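The Green Shirt

Part One: Wednesday

Hadiza Bassey had folded clothes for a living once, at the back of the Cutance shop, where the quickest girls got through some 800 pieces in a week and the slow ones were moved on to hats. She had never been moved on to hats, and she was still proud of it, in the quiet way that people are proud of things they did at nineteen and have not been asked about since.

So when her nephew's friend Hazem came by with a bag of shirts for the Wurneo sale, all washed and every one of them in a knot, she put the kettle on and told him to sit where he could see. The pale green one came out first. It was a soft, minty sort of green, the colour of the bathroom in the house where she grew up, and she was fond of it at once.
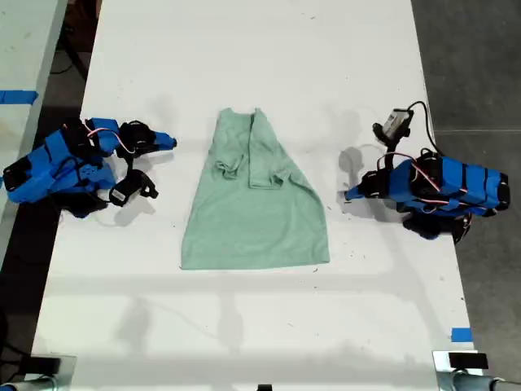

The green shirt, partly folded, on the white table.

"Collar at the top," she said, "and don't pull at it, love, it isn't a tent." Hazem said that his mother rolled hers. Hadiza said that his mother was a fine woman and that rolling was all very well for a suitcase, and then she told him the whole story of the coach to Gulyás and the burst zip, which took as long as the tea did.

By the time she had finished, the tea was gone and they were still on the same shirt. One side lay across the front in a long flap, and the other sleeve had gone into a wrinkled little lump near the shoulder, as sleeves will when you are listening to a story about a zip.

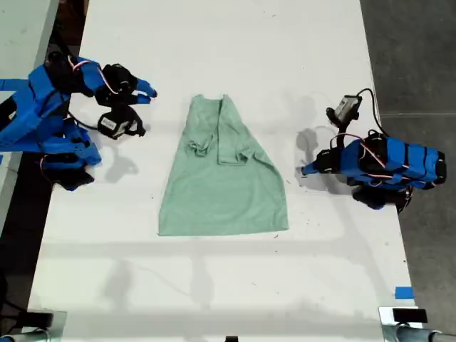
Part Two: The Other Sleeve

"Leave it a minute," said Hadiza, and she went to look for the biscuits, the ones with the ginger in, which she kept behind the flour so that she would forget them. When she came back Hazem had not moved. He was frowning at that sleeve as if it owed him money. 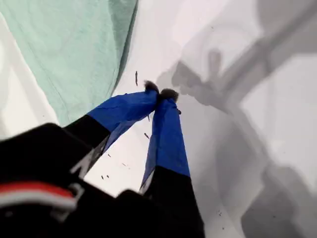

Her own teacher had been Mrs Chowdary, Saranya to the customers and never to the girls, a small woman with enormous patience who believed that most creases were made by people in a hurry. Hadiza had not thought of her for years. She thought of her now, looking at those two dark, fuzzy tips pinched together over the white with nothing between them, because Mrs Chowdary used to hold her finger and thumb in just that way above a collar, considering, while a whole queue waited at the counter.

"Take it by the cuff," Hadiza said at last, "only the cuff, and go gently."

Hazem wiped the ginger crumbs off his fingers and pulled his chair in.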